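What Is Tempo? (And Why Does My Foot Keep Tapping?)

Hello again! Last time I wrote about loud and quiet, and lots of you wanted to know about fast and slow. So get comfy, and if you've got shoes on, maybe take them off, as there's going to be some stamping and the people downstairs might be trying to watch telly.

First, a word. Musicians have a special word for how fast or slow a piece of music goes, and that word is tempo. It's Italian and it means "time". You say it TEM-poh. If you've got more than one, you can say tempos or, if you want to sound very grand, tempi (TEM-pee). I say tempos. I tried saying tempi for a while and my sister wouldn't stop laughing.

Finding the beat

Before we can talk about tempo we have to find the beat. Put on a song you like, any song, and let your foot do what it wants. It'll probably start tapping. Those taps are the beat! It's a steady pulse that runs along underneath the tune, a bit like the ticking of a clock under all the other noises in a kitchen.

The beat isn't the same thing as the words or the tune. Try saying "Twinkle, twinkle, little star" out loud while you clap a nice steady clap. You'll find that some claps get two bits of word (TWIN-kle) if you clap slowly, and the word "star" gets a whole clap to itself. The words can bunch up or stretch out, but the claps stay even. That's the beat doing its job.

Now do it again, but clap faster. Same words, same tune, but the song's in a hurry. You've just changed the tempo. And now do it as slowly as you possibly can, like a tortoise going up a hill with shopping. That's another tempo, and I bet you ran out of breath on "star".

How do we measure it?

You can measure how tall you are in centimetres, and you can measure tempo too. We do it by asking how many beats would fit into one minute. It's called beats per minute, and people usually shorten that to BPM.

If the beat comes exactly once every second, like the seconds on a clock, that's sixty beats per minute, because there are sixty seconds in a minute. Easy! If the beats come quicker than the seconds, the number gets bigger. If they come slower, it gets smaller. So a big number means fast and a small number means slow. (I got this the wrong way round when I was little, because I thought a big number must mean a long, slow piece. It doesn't.)

A piece at 40 beats per minute is really slow. Try it: tap your knee, then wait a second and a half, then tap again. It feels as if you've got time for a sandwich in between. It's also surprisingly hard to keep steady! When the beats are far apart, your hand wants to sneak in early.

A piece at 146 beats per minute is a good lively one, the sort of thing that makes you bounce about the room. And 186 is so quick that if you tried to walk one step to every beat you'd have to trot. There's a band near me called Clidska who play dance tunes on fiddles and a squeeze-box, and their last tune of the night goes at 186. I've tried dancing to it and I had to go and sit on the steps outside.

The tick-tock machine

So how does a musician know what 146 feels like? Some people have a very good sense of it and can just start. I can't, so I use a metronome (MET-ruh-nome).

A metronome makes a click for every beat. You choose the number, switch it on, and off it goes, click, click, click, never getting tired or excited. Lots of people have one on a phone or a tablet now. I still like the old wind-up kind, which is shaped like a tall thin pyramid and has a metal arm that swings from side to side. I bought mine second-hand at Šindelář, the music shop in Jindcombe, and it has a dent in one corner and a tick like a very cross beetle.

On the swinging arm there's a small weight you can slide up and down. Slide it up to the top and the arm swings slowly. Slide it down and the arm swings fast. It's a bit like a pendulum turned upside down! If you've ever balanced a broom on your hand, you might have noticed that a long broom tips over more slowly than a short pencil does, and that's a similar sort of idea.

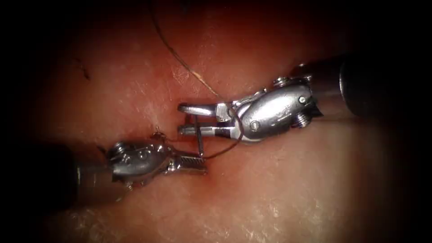
Two robotic surgical instruments with a curved needle and thread.

Words for fast and slow

Numbers are handy, but a lot of sheet music has a word at the top as well, or a word and no number at all. A great many of these words are Italian, because Italian composers were very busy and very popular at the time when people started writing them down, and everybody else copied.

You don't need to learn them all today. These are the ones I think you'll bump into most:

Largo means slow and broad. Think of a huge ship leaving the harbour.

Adagio (a-DAH-joh) is slow too, and rather gentle. Lots of sad or sleepy pieces are marked adagio.

Andante (an-DAN-tay) means at a walking speed. A nice stroll, no rushing, hands in pockets.

Allegro (a-LEG-roh) means quick. In Italian it also means cheerful, so an allegro often sounds as if it's had good news.

Presto means very fast. Magicians say it too! "Hey presto!" and the rabbit's there already.

You'll see that some of these tell you about the mood as well as the speed. And they're not exact. My andante might be a bit quicker than yours, because I've got long legs and I walk fast. Two orchestras can play the same piece and one of them will finish before the other, and neither of them has got it wrong.

Music that changes its mind

Does a piece have to stay at one tempo all the way through? No! Some do, and dance music usually does, or all the dancers would fall over each other. But plenty of pieces speed up or slow down as they go.

If the composer wants you to get faster little by little, you'll see the word accelerando (a-chel-er-AN-doh). Look at the start of it and you'll spot something a lot like "accelerate", which is what a car does when it pulls away. If the composer wants you to get slower little by little, the word's rallentando or ritardando, and they're mostly shortened to rall. and rit. to save room. You'll hear one of these near the end of lots of songs, where the singer stretches out the last line and everyone knows it's nearly time to clap.

And if the music has been wandering about and it's time to go back to the speed it had before, the words are a tempo. Back to the beat, please!

My favourite tune for this is one that my grandma used to play on the piano, called The Skurkby Train. It starts at a crawl, all low notes, chuff... chuff... chuff, and it gets faster and faster until your fingers are in a knot, and then it brakes and stops with one great big chord. We used to run round the table to it. I can still only play the slow part properly.

Something to try

You'll need a clock or watch that shows seconds, and a song.

Play the song and tap along until you're sure you've got the beat. Then look at the clock and count your taps for fifteen seconds. Multiply your answer by 4, and there's your tempo in beats per minute. It works because four lots of fifteen seconds make a whole minute.

Try it with a lullaby, and then with whatever you'd put on at a birthday party. Write the numbers down and see how far apart they are. If you get a strange answer, you might have been tapping twice as fast as somebody else would, or half as fast. That happens to grown-up musicians too, so have another go and see which one feels more comfortable.

Then try it on yourself. Sit still for a bit, find the pulse in your wrist with two fingers (not your thumb, as it has a pulse of its own and muddles you up) and do the same sum. You've got a tempo! Jump up and down and check it again.

Next time I'm going to write about rests, the bits where you don't play anything at all. If you've got a question about them, get a grown-up to help you send it in by 25th July and I'll try to fit it in.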